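Workshop Commons > Robots and Motion > Two-arm builds

We use cookies to keep you logged in and to remember which threads you have read. By carrying on you accept this.

Two arms, one rail, and the right one is a liar

Posted by grout_and_about, July 3, 2025

I have two small arms bolted to the same length of aluminum extrusion in the back of our shared shop in Urlow. The job I gave them is sorting the members' cards: pick up a card in its case, bring it to the open card holder in the middle, put it down. A toddler could do it, and a toddler would cost less in snacks than I have spent on cable.

The left arm behaves. The right arm comes in low. I teach it a point just above the floor, save the point, run it back, and it arrives under where I told it to be. Over a session it gets worse. By the end of 70 cycles it is dragging the case along the floor like a kid with a school bag. If I power everything off and home it again, it's fine for a bit, then the sulking starts over.

The floor is hard and flat and I have checked it with a level. Same arm model on both sides, same firmware, same base plates. Software is the Jaltby controller, stock settings apart from a slower top speed. 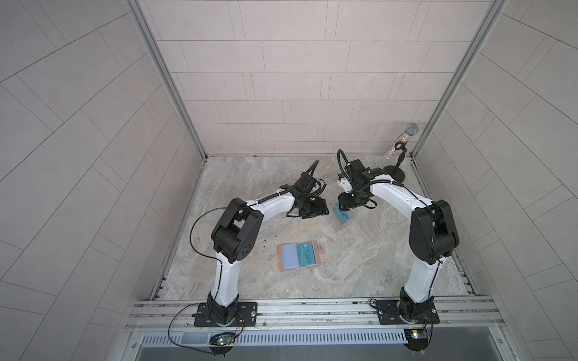
Right arm with a case in the gripper, left arm waiting its turn.

Things I have done so far: retightened the base bolts, swapped the power supplies left to right (no change), and read the manual, which is 368 pages long and spends most of them warning me not to put my head in it. I have also raised every saved point by hand, which worked until lunch.

Is this a worn gearbox, or something dumber? I'd prefer dumber. I can afford dumber.

Mark Anthony Buenaventura

Dumber, I think. Your right arm carries a camera on top of the gripper. Did you tell the controller about it? Jaltby works out how hard to push against gravity from the tool weight you type in, and if you copied the settings over from a bare gripper it believes the wrist is lighter than it is. So it undershoots, every time, and most of all with the arm stretched out toward the center where you need it to be good.

Weigh the gripper, camera and mounting screws together on a kitchen scale. Put that number in the tool page for the right arm only. Then teach your points again from scratch, and throw the hand-raised ones away or you'll be chasing two errors at once.

The getting-worse part is a separate problem. I had the same thing on my bench in March and it was the shoulder motor warming up and the driver cutting back its current. Put your hand near the joint after a long run (near it, with the power off, the manual has a point). If it's hot, let the arm rest between cards in a folded pose instead of hanging out in midair. Mine went from useless to merely annoying.

Also look at the cable bundle where it's tied to the forearm. A zip tie pulled tight near a joint will act as a spring, and springs have opinions. Leave slack on both sides of the elbow, bend the arm through its whole range by hand, and feel for any spot where it pulls back.

nedelcu_fan_2310

had this. bought new arm. problem gone

Purkalham Pete

Before you buy anything, swap the arms. Left one to the right base, right one to the left. If the droop moves with the arm, it's the arm. If it stays on the right, it's your settings or the rail. It takes an evening and you will lose a bolt.

I'd also check the rail itself. Ours was clamped at the ends and nowhere else, and it twisted a hair whenever an arm reached forward. You won't see it with a level when nothing is moving. Put a dial gauge on the base plate, have the arm reach out, and watch the needle.

grout_and_about

Tool weight was set to zero. Zero! According to my controller the gripper was a rumor. I've typed in the real figure and the first few cards landed where they should. Haven't done a long run yet, so the warm motor business is still open, and I'm going to redo the zip ties before I try it.

Pete, I'm saving the swap for when I run out of easier ideas. I have already lost the bolt.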